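Topic: Staying hydrated on long shifts - what do you all do about tea?

Fernhollow_Jan
Posted Dec 29, 2022

Hello all, and I hope everyone had a peaceful few days with not too much washing up. I've been meaning to start this one since July, when I moved across to the sorting office at Tetenura and found myself on ten-hour shifts again at my time of life! My question is a simple one really. How do you keep yourselves properly watered through a long day without either living on tea or running to the loo every half hour?

My old supervisor, Shu-fen Ho, swore by a small cup of plain water at the top of every hour and never touched tea until she got home. I've tried it her way and I do get fewer headaches, but oh, I miss my brew at eleven. I've been keeping my cup on the table next to me so that I can't forget it.

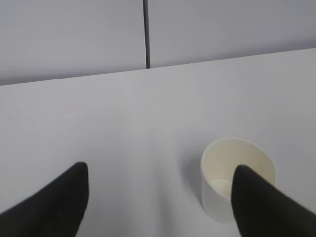

Cup at the ready, Thursday morning.

So what do you do? Big bottle, little cup, flask, squash? I'm all ears.

dunnock22
Hello Jan, lovely to see you posting again. I'm going to stick up for tea here. My mum drank it from six in the morning until the news at ten and was up ladders at eighty-one. It's mostly water, when all's said and done, and I've always understood that it counts towards your day along with everything else. I have a Botadier flask (the tall one, with the lid that doubles as a cup) and fill it before I leave the house. By two o'clock it has gone a bit stewed, I'll admit, but I've come to like it that way.

PennyFromTheAllotment
Stewed tea from a flask, dunnock, you're a braver soul than me! I'm a bottle person. I fill one up before breakfast and another at dinner time and that's me done, no clock-watching. The trouble with a cup every hour is that I get my head down over something and when I look up it's three in the afternoon and I've got a mouth like a doormat.

What helps me is keeping the bottle where my eyes naturally go. When it was in my bag I'd bring it home full.
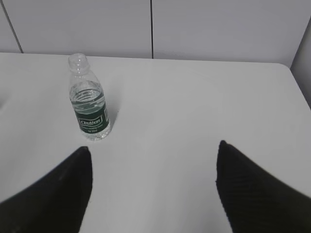 And do take the time to wash the things, please. I was terrible for topping mine up day after day until my daughter had a sniff of it and pulled a face I won't forget. Now it's hot soapy water every night, a proper go round the neck with a little brush, and upside down on the rack until morning. The throwaway sort I don't keep going for long at all.

Bảo Lò
I have to disagree a little with Penny, in the friendliest way. I did the two bottles a day for the whole of last winter and all that happened was I drank the first one in a great gulp at nine because I'd remembered it, and then spent the morning walking up and down the corridor. Little and often suits me far better. I think Jan's Shu-fen had it right.

Also, has anyone else noticed that it's harder in winter? In the summer I'm thirsty and I drink, simple as that. In December with the heating on I don't feel thirsty at all and my lips crack to bits. I've gone over to warm water with a slice of ginger in it, which my aunt has been telling me to do since I was a boy.

dunnock22
Warm water with ginger is just tea that's lost its way, Bảo. But I'll give it a go. How long do you leave the ginger in?

Bảo Lò
Ha! Ten minutes, and I leave the skin on. Two slices if you've a cold coming.

Fernhollow_Jan
Well, what a lot of good sense, thank you all. Bảo, you're spot on about the heating. Ours at work is either off or tropical, and the air gets so dry that my hand cream is gone in a fortnight. I'm going to try the ginger in the afternoons and allow myself one proper tea at eleven, as I think going without altogether was making me grumpy (my husband says there's no "I think" about it).
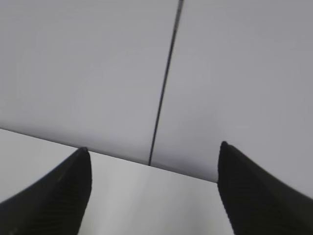

The other thing I wanted to ask is about the last couple of hours. I finish at eight, and if I drink anything much after six I'm up twice in the night. Do you stop at a certain time, or just put up with it?

PennyFromTheAllotment
I stop at seven and have a satsuma if I'm dry. It does the trick and it's company for the drive home.

dunnock22
I put up with it, love. The cat wants letting out at three anyway.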